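Washing at Home: Water Use in Tallevham Households
Student project report by Yhon Espinoza and Bernardo Calado

2. Method

We gave a short questionnaire to 50 households in Tallevham during December. Each household wrote down every wash it did for 16 days, with the programme used and whether the drum was full, half full or nearly empty. Meter readings were taken on the first and last day. Two households dropped out and their sheets were not used.

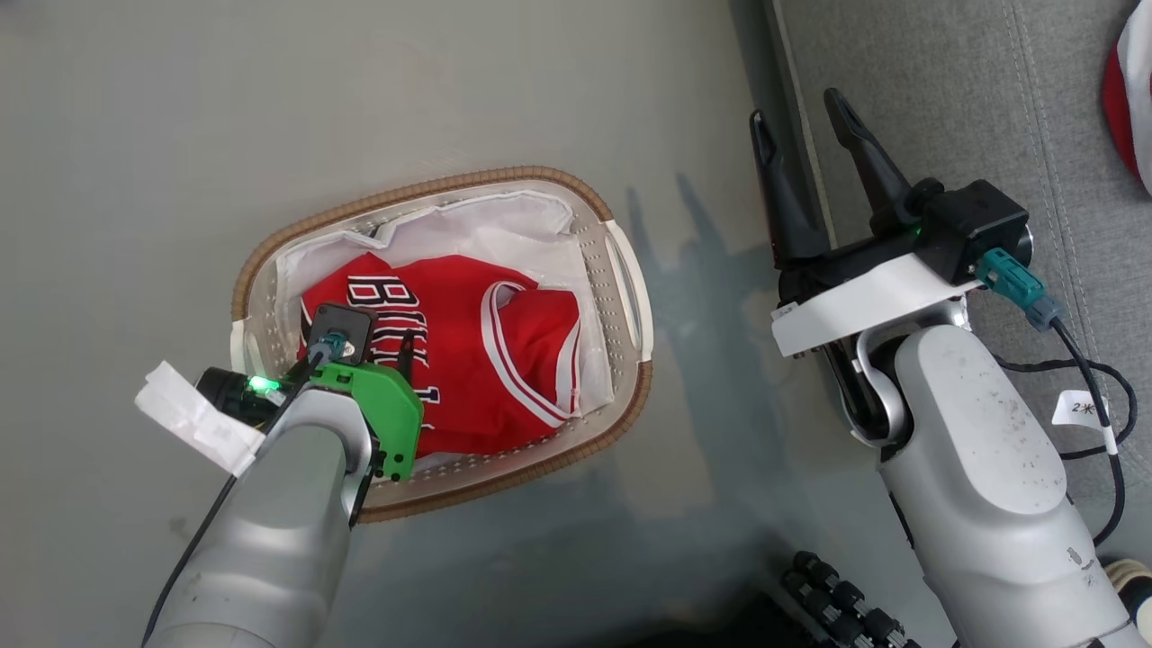
Figure 1. Red jersey in a lined laundry basket.

3. Results

The sheets recorded 1,325 washes in total. Sportswear was the most common reason given for running a machine before it was full. Families with children in a club often washed kit the same evening, even when there was little else to go in. Homes on the Arboleda estate used the short programme more than homes in the old town.

4. Problems

Some people filled in the sheet from memory at the end of the week. The meter readings also include showers and cooking, so we could not work out the exact amount of water used for each wash.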